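Minutes of the Bolwood shared workshop, arm build group, 2024-08-14

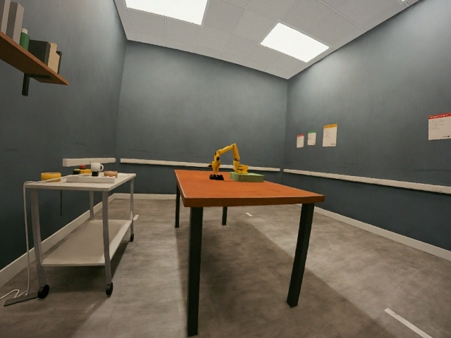 Reading time: 6 minutes

Present: Renata Jasińska (chairing), Barbara Wieczorek, Colin from the bike bench for the first half, and me taking notes. Apologies from Pete, who's on nights again.

I'm writing these up the way I always do, so if you wanted proper minutes you should have come and taken them! Renata has read them through and taken out one joke.

1. Last meeting's minutes

Agreed, with a correction from Barbara. I'd written that she was "happy" to rewire the base joint. She'd like it recorded that she was willing. Corrected.

2. Where we've got to

We started with the simulated room up on the big screen, as it's the quickest way to get everyone talking about the same thing. The yellow arm is on its green block towards the far end of the table, bent over at the elbow with the black gripper right down by the wood, and that's the layout we're now working to for the real one. I've been building this model in the evenings since March and I'm a bit fond of it, so I was braced for comments.

Comments came. Colin thinks the block is in the wrong place and that we should bring it forward to the near edge, so you can get at the base bolts without leaning over. Renata likes it at the far end (all that bare wood in front of it is what we'll be reaching across, after all). We went round this for a good while. In the end we left it where it is for now, and Colin will bring a long hex key and see how miserable the bolts are in practice.

Barbara asked if the simulated arm is the same length as the one on the bench. It is for the upper two links. The wrist is still the old one in the model, before we put the spacer in, so the real gripper will sit a little lower than what you see on screen. I'd forgotten all about that and I'm glad she asked, as I'd have driven it straight into the table the first time we ran a saved move! I'll update the wrist before anybody runs anything.

Action: me, wrist spacer into the model.
Action: Colin, hex key.

3. The cart

Much longer item than planned. In the model there's a pale cart to the left of the table with the bits and pieces on top: the round yellow container, the white tray, the mug, the little brown bowl and so on. The plan is that the arm will learn to pick things off the real cart and put them down on the table, starting with the mug.

Renata's question was whether the arm can get to the cart at all from where it's mounted. I said yes. Then I tried it, and the answer is yes for the near side of the top and no for the rest, unless the cart gets pushed up closer. Barbara pointed out (fairly) that a cart on castors won't stay where you push it in any case, and that the first decent bump will send the whole lot rolling off towards the lathe.

Options discussed: brakes on the castors, a pair of wooden chocks, or hooking the cart to the table leg. Chocks won, mainly because Barbara has offcuts and can cut them on Saturday. She'll also screw a batten to the table underside for the cart to butt up against, so it goes back to the same spot each time. I'm very pleased with this, it's a lovely simple fix.

We also talked about the cable. I modelled one hanging over the corner of the cart and down to the floor, with loops of it lying about, and Renata wants the real one tidied up before anyone walks past it with a cup of tea. She's asked for trunking along the wall and a clip on the upright. I said I'd leave the loose one in the simulation, and she said that was between me and my conscience.

Action: Barbara, chocks and batten.
Action: me, trunking and clips.

4. Gripper

We have 2 grippers on the shelf, the Zeng and the one Barbara printed. The Zeng closes more evenly. The printed one has softer pads and doesn't skid on the mug, at least in the few goes we've had with it by hand. Barbara doesn't want hers chosen out of politeness and said so twice.

Agreed to run both on the same job, same mug, same starting spot, and write down what happens in the red notebook. Please do use the notebook, people! The last lot of results were on the back of a timber receipt and went out with the sawdust.

Colin left at this point to finish a wheel.

5. Software

The Dollness controller is behaving much better after I turned the speed limit down. It's set to 750 now and the elbow has stopped juddering on the way up. It's slow, I know. Renata would like it left there until we've got a stop button everyone can reach from both sides of the table, and I've no argument with that.

The saved moves go from the model to the arm through Jurnora, and that's still the weak link. It drops the last step of a move every so often and leaves the arm parked in mid-air looking puzzled. I think it's a timing thing in my script. Barbara has offered to sit with me one evening and go through it line by line, bless her, and I've said I'll bring biscuits.

Action: me and Barbara, script.
Action: Renata, price up a second stop button and long lead.

6. Money

Renata read out the balance for the build, 1,810 pounds, before the new bearings. She'd like us to hold off on the second camera until the bearings have been paid for. I was sulky about this for a minute and then agreed. Barbara asked whether we could sell the old controller board. Yes, if anyone can find the power supply that goes with it (last seen in the blue crate, which has also gone missing).

7. Any other business

Barbara asked why I'd bothered giving the simulated room ceiling tiles and notices on the wall when our place has neither. I like it to feel like a room! There are even books on the shelf. Renata asked what the notices say. They don't say anything, it's just tiny squiggles, but I've had an offer to write some.

Pete sent a message asking for the bench vice to be put back where it was. Whoever moved it, please move it back.

The side door is sticking again. Lift and push.

8. Next meeting

Same time in a fortnight, at the big bench. We'll try the first real pick from the cart if the chocks are done and the wrist is sorted, and Renata will bring the stop button prices. Could somebody else bring milk?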